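Niltari project – equipment progress report, February
Prepared by Teemu Nieminen for Marjatta Keskinen

Purchasing

The equipment plan has moved forward since the last report, but not in all parts. The order for spare hand parts from Prurkine is confirmed and paid. The order for batteries is still open. Keir Geddes has asked for a new offer, as the first one did not include the charger, and we did not want to pay for it from the small tools line.

We have also agreed with Foley on the service contract for the humanoid. It covers 240 hours of use, after which the leg joints must be inspected. In the original budget the inspection was placed in the second year. With the present rate of work it will come earlier, and I ask for permission to move this cost forward.

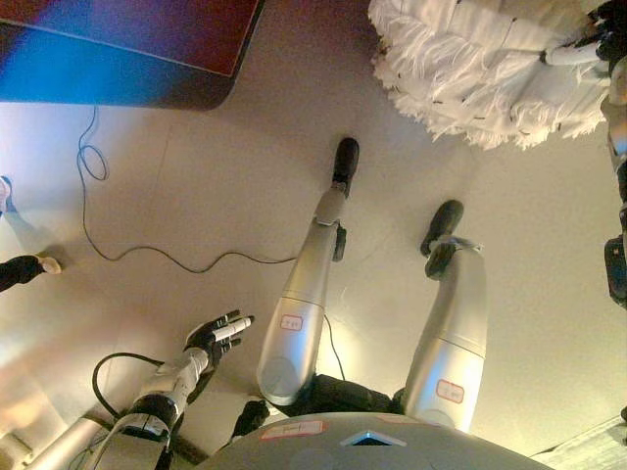 Cables are a smaller matter, but they take more time than we planned. We would like to buy longer ones with angled connectors, and floor covers for them. The price is low and fits inside the existing budget – only the delivery time is a question, which the supplier gives as 3 weeks.

Tapio Lindqvist has made a first estimate for a lifting frame. He compared two models and prefers the heavier one, which can be moved by one person when the wheels are open. It costs more than we reserved. The difference could be taken from travel, if you accept this.

Decisions needed from you: the earlier inspection cost, and the transfer from travel to the lifting frame. The battery offer will be sent to you separately when Keir receives it.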